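How to Clear Out a Bedroom Before a Move

The bedroom is a good place to begin packing. Most of what it holds is soft and light, and the trash tends to be small. A medium-sized room takes one person an afternoon if the closet was sorted beforehand. If it wasn't, plan on two sessions and do the closet first.

What you need

Trash bags, two kinds if your town collects recycling separately
Boxes in two sizes
Packing tape and a marker
A basket or bin for loose waste
A vacuum with a hose attachment

Step 1: Go through the loose trash

Start with whatever is lying on top of things. Wrappers, tissues, receipts and empty bags collect on beds, dressers and windowsills once packing begins, and they end up in the boxes if you leave them. Work from the door toward the window and don't stop to sort keepsakes.
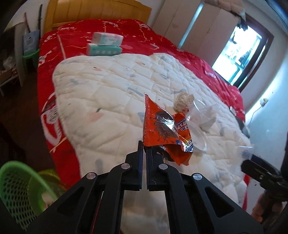 Snack wrappers with a metallic lining usually go in the regular trash. Used tissues go there too. Clear plastic bags depend on where you live. The recycling office in McKinnon, for one, wants them taken to a drop-off point, and many other towns have a similar rule. Check the list on your town's website before you fill a whole bag with them.

Step 2: Strip the bed

Take off one layer at a time and shake each one over the floor. Earrings, pens and charging cables turn up this way. Wash anything you won't need that night. Quilts and blankets should be completely dry before they go in a box, even for a short trip.

Leave one set of sheets and one pillow per person out until the last morning. Put them in a bag you carry yourself, and they'll be easy to find when you get to the new place.

Step 3: Empty the drawers

Movers disagree about full drawers. Light clothing can stay in a solid dresser if the movers agree to it. Books, tools and toiletries should come out every time. If the dresser has to go down stairs, take the drawers out and carry them separately.

Small boxes are for heavy things and big boxes are for light ones. A large Dovow carton is 22 inches on the long side and will hold two folded comforters. Fill the same carton with hardcovers and the bottom may give way. The smaller Pirneck book box is a better choice for those.

Step 4: Deal with old packing material

Many people keep the foam from a TV or a lamp in case they move. If it still fits the item, use it. If it is crumbling, throw it out. Beaded foam sheds as soon as it is bent, and the beads cling to fabric and carpet.

Break large pieces over a basket or a bag and keep the door closed so that a draft doesn't carry the beads down the hall. Rub your hands with a damp cloth first and fewer beads will stick to them. Don't put this foam in with paper and cardboard.

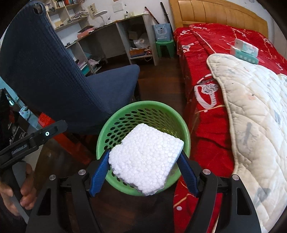 A chunk of white foam over a green plastic basket.

Step 5: Label and stack

Write the room and two or three main items on the side of each box, where you can read it in a stack. "Bedroom, winter blankets, lamp" is enough. Flutov labels peel off in cold weather, so if you are moving before March, write on the cardboard itself.

Stack boxes along one wall, no more than four high, and leave a clear path to the bed and the door.

Step 6: Vacuum last

Wait until the furniture is out if you can. Use the hose along the baseboards and inside the closet, then empty the canister outside.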